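4.2 The open afternoon at Carkthorpe

Most of the numbers in this paper come from our own people, who have had months to get used to the handheld grippers. So in November we opened up the Carkthorpe rooms for an afternoon and let visitors have a go, mainly because I wanted to see how much of our careful protocol would survive contact with folks who had never read it. Some of it did. The bit about keeping the markers in view of the head camera went out the window within minutes (more on that in 4.3).

We had 41 visitors, a good share of them from the Soltach workshop down the road. Everybody got the same short demo first: one of us sat down with a gripper in each hand, showed how the fingers open and close, and talked through a pick and a place out loud. After that each visitor had two practice tries and then went straight into the recorded ones. I'd planned on five practice tries, but the line was already out the door by 2 p.m. and I caved.

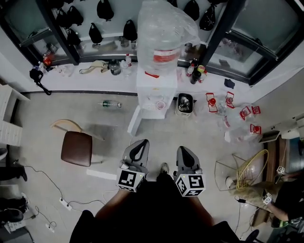 Figure 3. Seated session with two handheld grippers, each with a marker cube below the fingers, seen from head height.

What surprised me most was how fast people got comfortable with the closing motion, and how long it took them to stop moving their heads! If you've used these things for a while you learn to hold your gaze on the work. Visitors look at their hands, then at whoever is talking, then at the clock, and the pose track drops out every time both cubes leave the view. We logged 1,488 attempts over the afternoon and kept the ones where tracking held from start to finish, with no patching of gaps. That's stricter than the Hornach set we compare against in Section 5, so please don't read the two tables side by side without that in mind.

The other thing I'd do differently is the pacing. We gave each attempt 80 seconds, which sounded generous on paper, and a few visitors still asked for more — mostly on the two-handed tasks, where one hand has to wait for the other. The Frimpong schedule (a long warm-up, then shorter blocks) would probably suit a crowd better, and we've switched to it for the next open day. We're aiming for 600 attempts there, fewer than last time but with proper rest between blocks. My own wrists were sore for two days and I was only doing the demos.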